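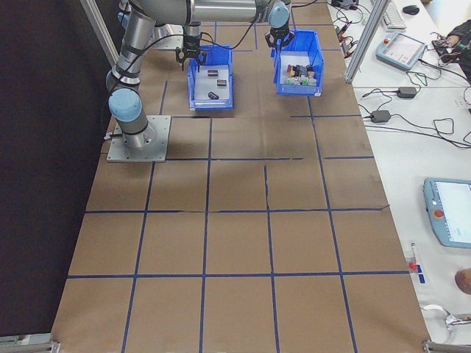 The Parex demonstration hall was opened to visitors for one afternoon in April 2018. The task on show was bin-to-bin sorting of small parts by two arms, taught by remote control. Olga Valcárcel gave the introduction and kept it short.

Each run is recorded as joint positions plus gripper state. The Veres set held 638 runs at the time of the visit, of which 213 had been rejected, mostly for hesitation above the bin.

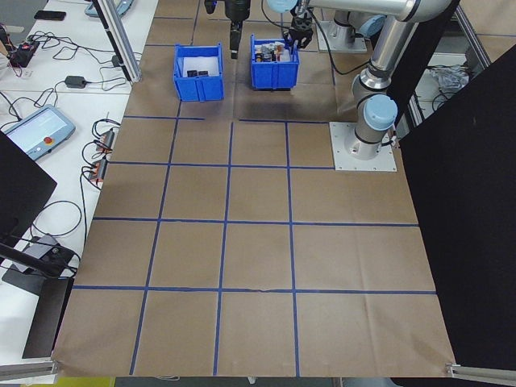
Two-arm cell with taped grid and blue bins.

Teaching by hand, with the operator pushing the arm directly, was tried in October and dropped. It gave smooth paths but poor finger timing.

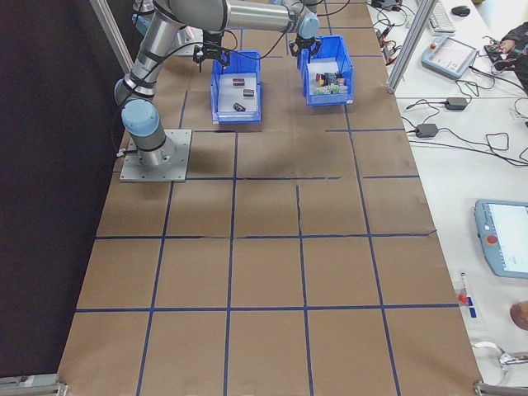 Remote control has its own faults, chiefly delay. Operators are changed after up to 4 runs, and the bins are refilled in a new arrangement each time. I asked whether mixed operators made the data worse.

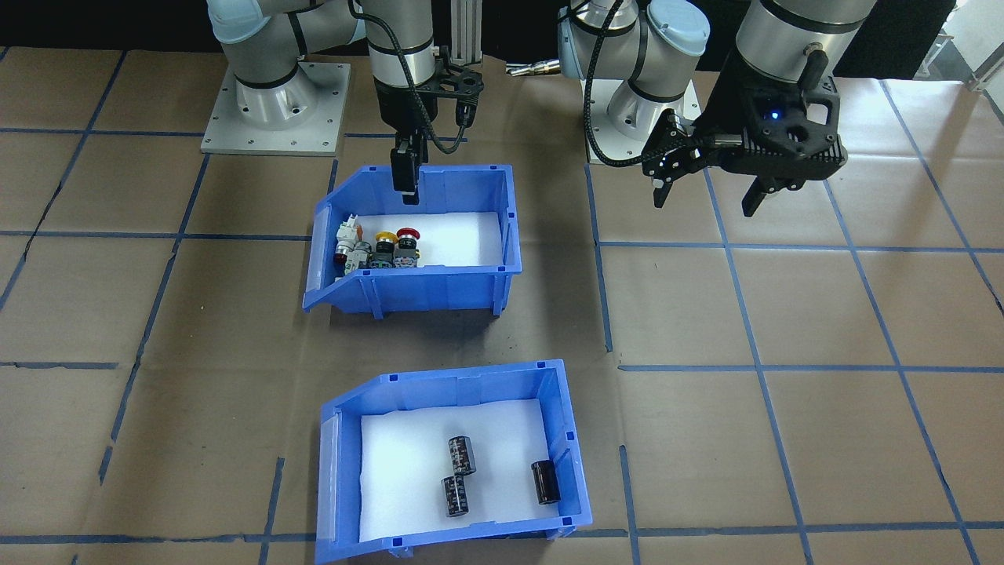
Consuelo Rivas replied that they did at first, and that a single operator's habits were harder to remove later than the spread between several.

The training software, Skivow, was not shown. Notes on it are to be sent to those who signed the list.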